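Workshop Tips: Sharing the Bench With an Arm

I run the finishing room at a small shop that turns out kitchen woodware - spoons, scoops, lidded salt boxes, that sort of thing. We're upstairs from a tile warehouse in Stalton, and for most of my working life the most advanced machine we owned was a drum sander with a bad switch. Then in November the owners bought a robot arm for loading and unloading, and I've been learning ever since. A few of you asked me to write down what's helped, so I've pulled my notes together. They're in no special order (neither are my notes).

Walk the path before you tape the floor

We taped off a big square on day one and spent the next week stepping over it, because it ran straight across the way to the sink. Pull the tape up and start again if you have to. Watch where people walk with their arms full, then move the racks, then tape. And please get the guarding and the stop buttons sorted out with whoever installs the thing. Tape is only tape. It reminds you where the line is and it won't stop anybody's elbow.

Keep one stop button clear of clutter at all times. Ours had a glue bottle parked in front of it within two days, and I'm sorry to say it was my glue bottle.

Sort by neck, then by length

I always sorted spoons by length. It's how they go in the boxes, so it's how they went on the rack. The arm doesn't care about length nearly as much as it cares about how thick the neck is where it has to take hold. Now I sort by neck first, using a scrap of hardboard with three notches cut in it. If it drops in the wide notch it goes in the left tray, middle notch in the middle tray, and so on. It takes a minute or two per tray and saves me a whole lot of walking over to clear a fault.

Pieces with a knot right at the neck go in my own pile. I like doing those anyway!

Try a new shape on screen first

The arm came with a planning program called Vovesent, and I avoided it for ages. I don't like screens much and I figured it was for the engineers. My mistake. When we take on a new shape I now sit down and look at it there before I put real wood anywhere near the cell, and the habit has saved us a fair number of dented spoons.
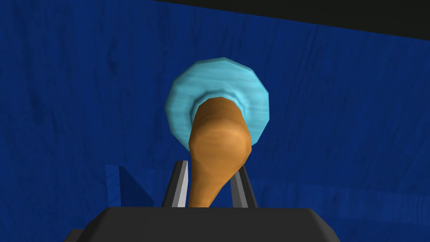

Grip position is the thing I look at hardest, and I've come around to a rule of thumb that works for most of what we make: go for the narrow part and leave the wide part alone. A wide, rounded end wants to roll, and any squeeze mark on it is right where the customer's eye goes. With the orange-brown piece up there, the fingers are on either side of the narrow neck, with the bulky end left free above them, and I'd start from just that position on the bench. Look at the neck again, though, because it curves a little to the left. A curve like that means you check both fingers for clearance, one side and then the other, before you let anything close. I also look for lumps. There's a small bulge toward the right on the wide end, and on a real blank I'd want to know whether that was going to catch on the tray divider. I write "neck" or "handle" on a piece of masking tape, stick it to the tray, and whoever's on after me doesn't have to guess.

Color things so you can tell them apart when you're tired. In the program I give the part a warm color and everything around it blues, and I don't care that no bench on earth looks like that. At the end of a shift it's a mercy. We've done the same with the real trays now - blue paint for anything that stays put and bare wood for anything that moves. The paint was left over from somebody's porch.

Don't give away the touching

This is the one I feel strongly about. When the arm came in, the first plan had it moving everything from rack to sander to oil to drying shelf, with the two of us standing by to deal with faults. It ran 762 pieces in the first full week and we were all very impressed, and then we opened the boxes. Raised grain, a few rough rims, one whole tray with a stripe of old oil down the back. You see, we used to catch all that without trying, just from handling each piece as it went by.

So we put hands back in. Every piece stops once, after sanding and before oil, and a person picks it up and runs a thumb around it. Our count dropped to 607 the week we made the change, which raised some eyebrows in the office. But the boxes were good. If you're planning a setup like ours, decide where the hands go before you decide where the arm goes.

Swap jobs every 20 minutes or so you'll wish you had

Minding a machine is tiring in a way I didn't expect. My feet were fine and my head was mush. We set a kitchen timer for 20 minutes now and trade places, one on the cell and one on the thumb check. My wrists are much better than they were when I loaded the sander by hand all day, and I want to be fair about that. I used to go home and not be able to open a jar. What I do miss is the talk. We used to stand side by side and gossip through a whole batch, and now we're at opposite ends of the room with a fan between us. So we take our breaks together, no exceptions, and the machine can wait.

Get your name on the changes

Keep a notebook by the cell. Pencil, on a string. Every time somebody changes a speed or a grip or a tray position, it goes in the book with their initials. We had a month of "well it was fine yesterday" before we started this. It also means that when the office asks who worked out the salt box lids, the answer is written down, and it was us.

Ask for training on paid time, too. Our first session was offered over lunch. We said no thank you, very nicely, and it got moved.

Little things

A strip of felt along the tray edge cuts the clatter by more than you'd think.

Brush the dust off the finger pads at every break. An old soft toothbrush is perfect, with the arm stopped and locked out first, every single time.

Keep oily rags well away from the cell and lay them flat outside to dry, or put them in a lidded metal can with water. You should be doing that already, robot or no robot.

Save your rejects! I keep a box of ugly spoons for testing new grips.

Comments

sawdust_and_tea: The notch gauge is so simple, I'm cutting one tonight. Did you use hardboard so it won't mark the wood?

Reply from the author: It was what was in the scrap bin, but yes, it's gentle enough. Sand the notches a bit.

benchmonkey: We went through the same thing with the missing thumb check, only with chair rungs. Took us a lot longer to figure out. The office still thinks it was a bad batch of lumber.

Third Shift Gal: Does anyone else end up talking to theirs? Ours gets told off daily.

planewoman: Wish our place had asked us where the hands go. We got told. Printing this and leaving it in the break room.

More from the workshop pages

Getting old oil out of a pine shelf
Brasasura wax or plain mineral oil? I tried both on the same board
Fixing a wobbly MacPherson bench without buying anything
Quiet fans for small finishing rooms
Labels that survive a dusty shop

Questions or tips of your own? Use the contact page | Copyright Stalton Workshop Pages | Back to top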